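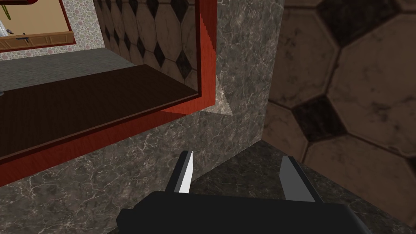

*Grey veined marble on a worktop, with a panel of the same stone behind it.*

**Udton, June 20, 2018** – Worktop supplier Mavent will change the way it sells natural stone to kitchen fitters, the company said in a notice to trade customers. Marble and granite will be priced by the finished piece instead of by the slab, with cut-outs for sinks and hobs charged separately.

The standard thickness stays at 2 cm. Sealing before delivery, until now an optional extra, will be included on all marble orders. Lead time from final measurement is set at 24 working days.

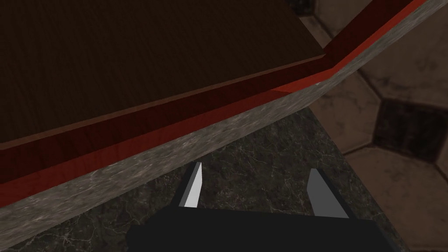
Timber worktops and edge trims are not affected. These are still cut at the Bai workshop and follow the price list issued in January.

Zhiqiang Liao, who handles trade accounts at Mavent, said slab pricing had led to disputes over offcuts. "A fitter paid for the full slab and then asked where the rest of it was. We had no storage for it and no written rule."

Orders confirmed under the old terms will be honoured. Fitters who order through Tuveo, the online quoting tool, must enter sink dimensions before a price is shown. Two printed copies of the new terms will be sent to each account holder.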